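November 11, 2018

Packing cell, Honaveck grocery orders. Rack-to-tray work, right arm doing the picking. Nuritz build unchanged from the last entry, so any difference in the numbers comes from how we load the rack.

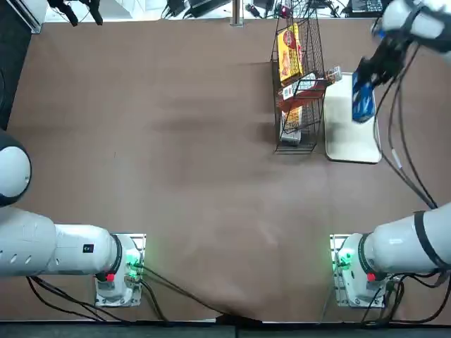
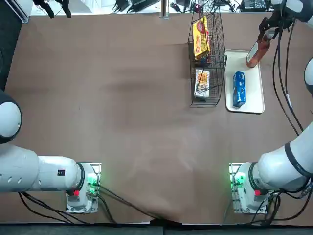
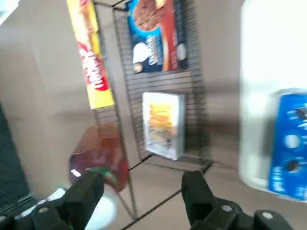 *Wire rack and packaged goods in each. First two are the view over the table with the tray, third is from the wrist.*

Log total was 718 items handled. The Aravena bench did 760 by hand over the same hours. I don't think the gap matters much by itself. What I want written down is where the people were during that time, which the totals don't show.

With the hand bench, a packer picks, checks the label, sets the item in the tray and calls for a refill when the rack gets low. With the arms running, the picking goes away and the rest stays. The loader was at the rack side for most of the run, putting boxes back in at an angle the gripper can take. That job is fussier than packing. A person will grab a box from any side, and the arm wants it leaning the way it leaned last time. The loader told me it was "like setting a table for somebody very picky." I wrote that down because we have been calling the role light duty on the schedule and it isn't.

Bottles are still the slow part. Gripping near the cap leaves the body free to tilt, so the drop point over the tray has to be slower than it is for boxes. I left the bottle speed alone. Boxes could go faster, but then the loader has to keep up, and nobody has agreed to that yet.

Stops: 2 that needed a person to reset at the base. Both were after a refill, and I think both were the loader's sleeve or hand still inside the line when the cycle started again. The arm did what it should. The trouble is that the loader can't tell from the rack side whether the cell is waiting or about to move. The people on the floor asked for a signal they can see without turning around. I agree with them and it should go in before we add any shifts.

Things people asked, in no order:

- Does the loader's rate get counted? Right now Flivel records the cell and has no field for the person. Packers are used to having a number, even if they don't like it. I said we would not use the cell's number as theirs.
- Who checks the labels? Before, the packer did it while picking. Now it happens after the tray is full, and a wrong item means unpacking. Moved to the loader for the next run, before the item goes on the rack.
- Can they rotate? Yes. I would put it at about 2 hours on the rack and then back to the hand bench. The same wrist motion all shift will cause complaints, and they would be fair ones.

Training note: the current sheet covers start, stop and reset. It says nothing on how to load. Need to add the lean angle for tall boxes, which way the labels face, and what to leave off the rack completely. Large jugs need their own line, wording to be settled with the loaders.

To do before January:

- [ ] wait/move signal on the rack side
- [ ] person field in Flivel, or a paper sheet until then
- [ ] schedule: change "light duty" to "rack loading"
- [ ] slower restart after refill, ask about it in the next Nuritz build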